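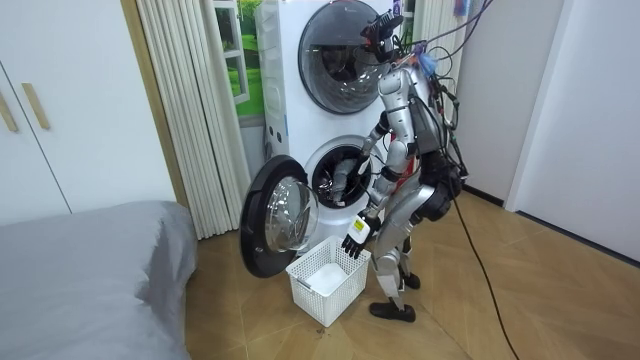
CLASEMAU, 11th May

Laundry robots go into serviced suites, housekeepers get new rosters

Housekeeping staff at Flutirwood are working to a new roster this month, with robots now taking a share of the in-suite laundry at the company's Clasemau property.

The building has 102 suites, let mostly to long-stay guests. Each has its own washer, and until March every load went in and came out by hand, one housekeeper per floor, room to room all morning. Sheets, towels, whatever the guest left in the basket.

Now five of the floors have a humanoid on laundry. Silver shell, black hands. It goes to the machine, bends, reaches into the drum. A staff member is on the same floor the whole time and does the rest of the room.

Flutirwood says no jobs have gone. Hours have moved though, and that is what people here are talking about.

Under the old roster a shift began at seven and the first two hours were nearly all washing. The start is now nine for most of the team. Some like it – school drop-off is possible for the first time. Others say the early start suited them, they were home by lunch, and nobody asked.

Pay rates stay the same. The early-start loading has gone with the early start, and for those who got it every day that is real money by the end of a fortnight. Flutirwood has offered a skills payment to anyone who trains as a floor lead. Nine have signed up so far. The company would not say how much the payment is worth.

Floor leads do the set-up. Basket on the floor by the machine, door swung right back, pockets checked, delicates pulled out and put aside for washing by hand. They also stop the robot if something looks wrong, and write it up after. The write-ups go to Bech, the contractor looking after the machines, and a technician is on site weekday mornings.

The training is two half-days. Mostly where to stand and when to step in, and what to do about cables on the floor – a trip hazard, staff have raised it more then once. Bech says a tidier set-up is coming. No date given.

Speed is the other complaint. A housekeeper can empty a drum in one armful. The robot takes things out a piece at a time, and a small towel can take as long as a fitted sheet. Management's answer is that it does not matter much if someone is making the bed meanwhile. Staff answer is that it matters when the guest is due back at noon.

Ingeborg Pfeiffer, operations manager at the property, said the aim was fewer sore backs. Bending to the lower drum was the job people disliked most in the last staff survey, she said, ahead of bathrooms, and the company had lost good workers over it.

"We can't hire our way out of it. We tried," she said. "You get someone good, they do a year, their back goes, they leave."

Back and shoulder injury claims will be looked at after six months. Too early to say anything now, Pfeiffer said, and she would not be pushed on it. She did confirm that the loads are still checked by a person, 100 per cent of them, and that this would stay in place untill the review is done.
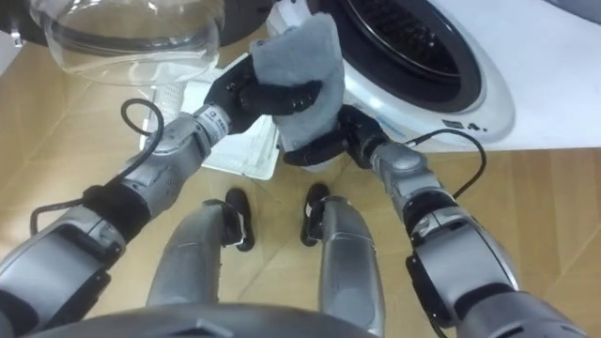
Kirstin Purves said the checking was the part that had been left out of the sums. You wait for it to finish, then you go over what it did, then you log it, she said, and none of that was on the task sheet when the new room times were handed out. She had asked for extra minutes per suite and was told it would be looked at.

She was not against the machines, she said. Her knees were better than they had been at Christmas. But she wanted the time counted, and wanted it in writing before the busy season.

Room times are now down for talks. Staff reps meet management again next week, with the skills payment and the lost loading both on the list. A proposal to let people choose between the early and late start, floor by floor, is also on the table. Pfeiffer said she was open to it if the numbers worked.

Guests can opt out of having the robot in their suite. A card goes on the door handle and a housekeeper does the laundry the old way. Front desk keeps a list. Some guests have gone the other way and asked to stay and watch – not allowed for now, the suite has to be free of guests while it is running.

Other properties are watching. Stolletti, the linen hire firm that supplies Flutirwood, has sent people through twice to see the work, and says it is thinking about different basket sizes and plainer towels with fewer loops and tags. Nothing ordered yet.

The remaining floors were meant to follow in winter. That has slipped. Bech wants the write-ups from the first floors gone through before more machines come in, and the reps want the roster settled first.

Housekeepers on the floors without robots keep their old hours and loading in the meantime. Which means two rosters in the one building, two sets of start times and a bit of swapping in the tea room. Swaps need to go through Pfeiffer's office by close of business the day before.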